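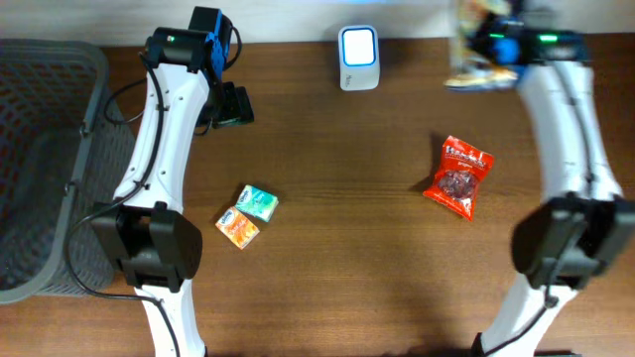 Sachiko Sugiyama would start with the snacks, always. Get the bags and packets off first, she told us, they slide, they crinkle, they get crushed under everything else, and once they're gone you can see what you've really got on the table. Mitiku Tekleab disagreed, and still does. Heavy things first for him, light things on top, the way you'd pack a grocery bag.

Both are right some of the time. Which is when, is the business of this chapter.

Chapter 8
Clearing a Table

Chapter 7 was shelves. Shelves are easy. A shelf tells you where things go, more or less. A table doesn't. Things land on a table because it was near: keys, mail, half a pack of crackers, the tape you needed once. Flat, open, waist height. Perfect for dropping stuff.

So, a table with small things scattered over it and a basket at one end. Plain problem. You'll meet it in every kind of home or workplace, and most of the methods later in the book are this one made bigger.

Terms first, we'll need them all.

Surface: what you are trying to get back.
Catch: the basket, bin or box. Anything that holds things for a short while. A catch is not storage!! See 8.4.
Strays: items with no home yet.
Returns: items that have a home and aren't in it.
Reach: how far you can go without shifting your feet.

Reach matters more than poeple think. Put the basket at the far left and every item from the right has to cross the whole table. Slow, and you knock things over on the way. Two people, one at each side, can halve the walking but then they need a rule for who takes the middle. No rule, they both grab for the same packet. Or both leave it.

8.1 Snacks first, or heavy first?

Sugiyama's order (light and slippery first) suits a shallow clear. Few items, wide basket, nothing going deep. The packets go in a separate small catch or straight to the kitchen, so they never sit at the bottom of anything.

Tekleab's order suits a full basket. If the pile will be more than a hand deep, weight goes down first. Chips on top. Obvious, but watch anyone in a hurry.

A third way, from the Unden workbook: edges first, then in toward the center. Ignores weight completely. Good for small children and for tables with drinks on them, as things near the edge are the ones that fall.

Open packages are a special case. Fold, clip, then move. Hold from the top with the fold closed and keep it upright. Don't squeeze the middle.

8.2 What kind of basket

Rigid sides are best for beginners. Openings in the walls let you see roughly what's inside without digging, but thin things poke out through them, pens especially, so those get a cup of their own. Check the basket is empty before starting. Sounds silly. Old contents get mixed in with new and then you're sorting twice.

Size: if it takes more than 34 small items it's too big for this excercise. Use a smaller one and empty it more often.

Before you read on

Clear one table at home. Pick an order before you touch anything and stick to it, even if it's going badly. Write down what was left over at the end, and what you moved more than once. Allow some 5 minutes. Bring the notes, 8.3 starts with them.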